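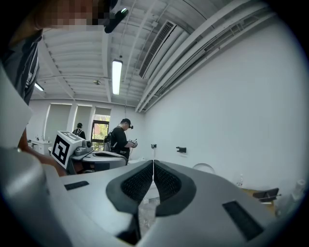 Hand-held gripper, pads in a V, Varnwood room

pullow_fan
Our new house rule for hand-held grippers: wipe both finger pads and check the mesh inserts every 25 episodes. Love it so far! We got through 102 on Friday and I'd happily see it in the Sarantis checklist.

deadband
25 is too often. We check every 150 and log it.

pullow_fan
Depends on the objects, no? Ours get dusty fast – flour bags, mostly.

kestrel9
More keen on the marker rule myself. Square marker stays on its stand, and if anyone bumps it you recalibrate, full stop.

deadband
Agreed on that one. Still not wiping pads every 25.

pullow_fan
Ha, fair! I'll post our log when we hit 211 and you can pick it apart.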